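List: broltlow-equipment
Subject: Re: second gripper set and the budget until December
From: Zdislava Jelínek

Hello all,

thank you for the answers so far. I put again the part of my first message which most people replied to, so that new readers can follow.

> We have 3,226 left in the equipment line and it must be spent before
> the end of December. The offer from Rafferty for the second set of
> fingers, with the cable kit and one spare wrist plate, is 2,953.
> Delivery is not in this price. Selen is cheaper but they do not want
> to sell the fingers without the controller.
>
> My wish is to order from Rafferty. Please write if you see a problem.

On the kitchen table task we use the arm close to the surface, with the plate, the ketchup bottle and the toaster oven all within one layout. The cables go round the gripper in loops, and for me this is the first thing to improve. A cable kit is a small part of the offer, but I would not like to remove it to save money.

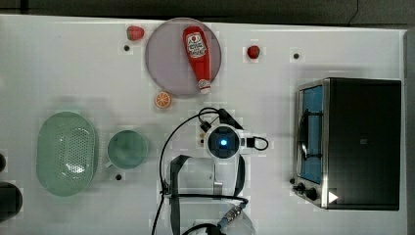

Skelis wrote that the cable kit can wait until the next budget and that the money is better kept for delivery and customs. According to the same message, the last delivery from Rafferty cost 80 and took longer than promised, so we should ask for a written date this time.

I agree about the written date and I have already asked for it. If delivery is 80 again, we come to 3,033 and we are still inside the limit. So I do not see why we must take the cable kit out.

There was also the question if we need the pointed fingers or the flat ones. For bowls and small toy fruit I prefer the pointed ones. The person who wants flat ones should please tell me for which task, because the offer is for one type only and I cannot mix them.
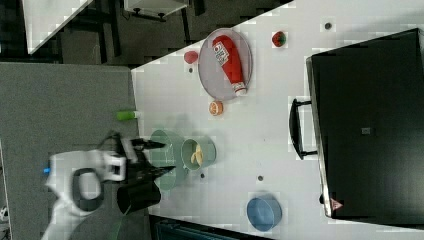
Message length: 2 min read

Now about the objects. I would like to buy more of them from the same money, if something is left. My list has bowls, cups and one more colander, together 62. With delivery the total is then 3,095, and 131 stays for surprises. I did not put a second toaster oven on the list. It is a big thing, it takes much place on the table, and one is enough for the tasks we planned.

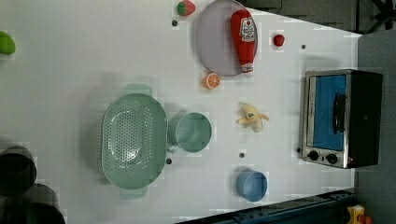 Table layout with banana, cups and colander

What I need from you: a yes or no to the Rafferty offer, and the type of fingers. Please answer to the list and not only to me, I lost two private answers last time. I will send the order form when I have the delivery date in writing.

With kind regards,
Zdislava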